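The year I finally planted something that will outlive my knees

I have been promising a post on the citrus for months, and a few of you have been kind enough to keep asking, so pour yourself something and settle in, because I was never any good at keeping these short.

When we moved out to the house on Goter Lane, the yard was mostly gravel and a very determined patch of mint. I had grown tomatoes before, and beans, and one summer a pumpkin that took over the driveway, but I had never grown a tree. Trees seemed like something other people did, people with plans. Then one August I wandered into Skivov Nursery to get out of the heat (they have those big misting fans over the shade plants) and came home with two little citrus in black plastic pots and no idea where I would put them.

I made every mistake there is. I planted the first one too deep, so that the soil sat up against the trunk, and I watered it a little every evening like I was tucking it into bed. Citrus does not want to be tucked into bed. It wants a good long soak and then to be left alone until the top couple of inches dry out. The leaves went yellow, then they curled, and then one morning most of them were lying on the ground and I stood there in my robe feeling like I had let down a pet.

The second one I did better by. I dug the hole wide and shallow, set the root ball a little high, and kept the mulch back from the trunk. That is the tree that is still here, on the south side by the garage wall, where it soaks up the warmth all afternoon. It has been joined since by a few others, and between my own branches and what gets passed over the fence in winter — this is a great neighborhood for bags of things left on porches — we are rarely short of small orange fruit in the cold months.
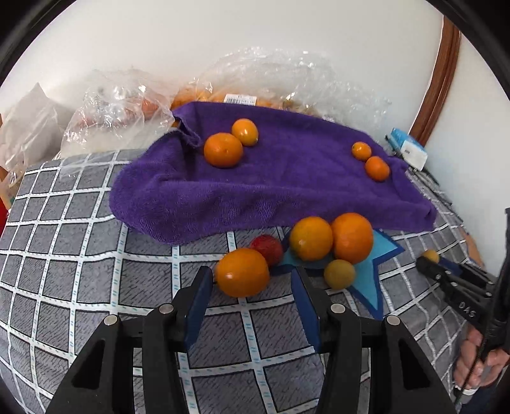

Bhuiyan wrote in under my last garden post to say that I give up on young trees too easily, and that a citrus which has dropped every leaf can still come back if the wood is green when you scratch it with a thumbnail. Wait until the weather has been warm for a good while, the comment went on, and only then get out the saw.

Well, I wish I had read that before I pulled the first one out! I went back over it in my mind and I really don't think I scratched the bark even once. I just assumed. So if you have a sad bare stick in your yard right now, go and give it a gentle scratch before you do anything hasty, and let it have the spring.

The other thing people ask about is feeding. I am not scientific. I use the Flemier citrus food, the kind in the paper sack, a few times a year from late winter through summer, and I scatter it out toward the edge of the branches and water it in. I used to pile it right at the trunk, and I have been told off for that too. I stop feeding when fall comes so the tree isn't pushing out tender new growth just as the nights turn cold.

As for cold nights, I keep a stack of old bedsheets in the garage and throw them over the small trees in the evening, right down to the ground, and take them off again by 9:00 in the morning or so. An old string of the big-bulb Christmas lights underneath helps as well, the kind that get warm. It looks like a row of cheerful ghosts from the street and I have stopped being embarrassed.

What surprised me most was how long you can leave the fruit alone. I was so used to tomatoes, where you turn your back and they split, that I rushed out to pick everything the minute it had color. It was so sour! Color doesn't tell you much. The only test I trust now is to pick one and eat it standing there, and if it makes you squint, go back inside and wait two weeks. I snip them with clippers, too, instead of tugging, which can tear the skin by the stem, and a torn one won't keep.

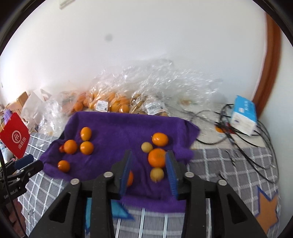

Small fruit on the purple towel.

For keeping, I put what we'll eat that week in a bowl on the counter and the rest in the crisper drawer. Anything going soft gets juiced, and the juice goes into ice cube trays, and the ice cubes go into iced tea when it is too hot to remember that winter ever happened. I tried marmalade once. It set like roofing tar, and I ate it anyway, on toast, for what felt like most of a year.

I still have that bare spot where the first tree was. I've been thinking about a kumquat, which I'm told can take a bit more cold than some of the others, and which you can eat skin and all. Skivov usually gets their new trees in once the frosts are over, and I'll have the hole dug before I go this time, wide and shallow. If you grow kumquats, do leave me a note below about how big yours got, as the garage door needs to open on that side.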